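4.2 The bed as a sorting surface

In most of the homes we visited, the bed was where clean clothing went first. Tables were used for small things such as socks and tea towels, and couches were used when the television was on, but anything with sleeves tended to end up on a bed. This held across both study areas, Tudcombe and Dorari, even though the houses in Dorari are smaller and the bedrooms often have little floor space on either side of the mattress.

People gave plain reasons for the choice. The bed is large, it is soft, it is close to the wardrobe, and it has to be cleared before anyone can sleep in it. The last point came up often in the interviews. One respondent in Dorari told us that clothes left on a chair could stay there until August, while clothes left on the bed were dealt with the same night -- or moved to the chair.

We divided the bed into three zones for coding. The head zone takes in the pillows and the strip in front of the headboard. The middle zone is where a garment is laid out and folded. The near edge is where the person stands, and it is usually kept clear so that there is room for the hands. Of the 300 sessions in the Holloway diary set, 90 included at least one padded or quilted garment. These sessions took longer than the others, and the middle zone was more often given over to one piece at a time.

Padded jackets are awkward to fold. A shirt lies nearly flat as soon as it is put down, and its sleeves stay where they are placed. A padded sleeve lifts and rolls back, and a tall collar will not lie down with the rest. People who folded jackets well tended to spread them fully first, face up or face down, and to settle the sleeves before touching the hem. Figure 4 is typical of the layout at this stage.

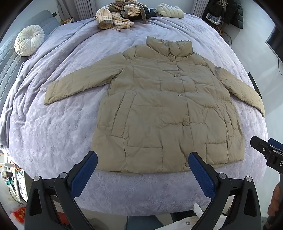
Wynne Dallimore
Research Fellow, Skidimell Household Textiles Project

Figure 4. Khaki quilted jacket spread face up in the middle zone, with unfolded clothing and a folded green quilted item in the head zone.

The pile in the head zone of Figure 4 was coded as "mixed, unsorted". It includes a striped knit with ribbed cuffs, a fuzzy grey-brown piece and something in dark navy, all tangled together. The pale green item to the right of the pile was coded separately as "folded". Having folded and unfolded clothing side by side at the head of the bed was common in our material, and it caused some trouble for the coders, who at first wanted to treat the whole zone as one pile. We changed the rule after the pilot so that any folded item was given its own entry, even where it touched the unsorted clothing.

The jacket shows two of the features we recorded for outerwear. The collar stands tall and is slightly crumpled, and the sleeves lie at different angles, one out to the side and the other pointing down. We scored sleeve position before the first fold only. Once folding begins, the sleeves are moved too often for a single score to mean much.

Bedding that was not in use was recorded but not scored. Blankets pushed to one side, as on the left of the bed in Figure 4, and cushions left in front of the headboard reduce the space a person has to work in. In 40 of the diary sessions the respondent mentioned clearing the bed before starting. The rest either worked around what was there or did not think it worth writing down, and the diary form gives us no way to tell which.

Bedspread texture was added to the coding sheet late. Several respondents in Tudcombe said that a smooth cover let a slippery jacket slide while they were folding it, and that they preferred a cover with some pattern in the weave. We have too few entries to test this. It is taken up again in Section 5, along with the question of whether closures should be done up before a jacket is folded.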